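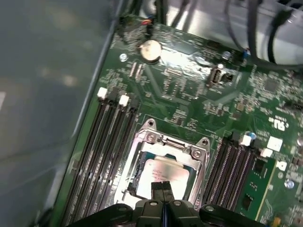 Processor in its socket, memory slots on both sides. My favorite view of any computer.

Hi again, and welcome to the inside-the-computer gallery! If you've been to the Bellville repair mornings you know I can't walk past an old desktop without wanting the side off it. Thursday was all about the guts: processors, memory, and the big lumps of metal that keep everything cool. I came home with 26 pictures and I've put up the ones I like best (the rest are mostly more motherboard, and even I have limits).

People always ask me where the "brain" is, and they're usually surprised by how plain it looks. It's a silvery square in a shiny bracket, held down with a little lever, and that's it! Please hold it by the sides if you ever take one out. I bent two pins in a socket years ago and I still think about it. 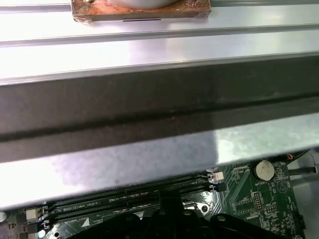
Old, dried-looking gunk on the copper, with the coin battery down on the board.

I'm weirdly fond of copper in a computer. It's such a handsome color, even when it's a mess like this one. For cleaning off old thermal paste I like rubbing alcohol and a coffee filter, which doesn't leave fluff behind the way paper towels do. Go easy, give it a few passes, and let it dry all the way before you put fresh paste on. I use a dab the size of a pea and let the cooler do the spreading.

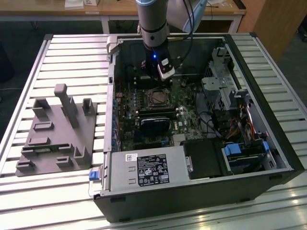
The other thing I love about desktops is that you can lay one on its side and get at nearly everything. Laptops make me grumpy, all those tiny screws and ribbon cables! Give me a big metal box any day. My only rule is to unplug it first and wait a bit before reaching in, and to keep a muffin tin close by for the screws.
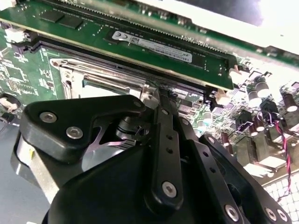 Memory module at its slot, gold contacts along the bottom edge and white latches at the ends.

If you've never swapped memory, start there. It's the friendliest job in the whole machine (line up the notch, then press until the latches close). My own first try took 3 goes, mostly from being too scared to push. Next month I'm hoping to do keyboards, so bring me your sticky ones!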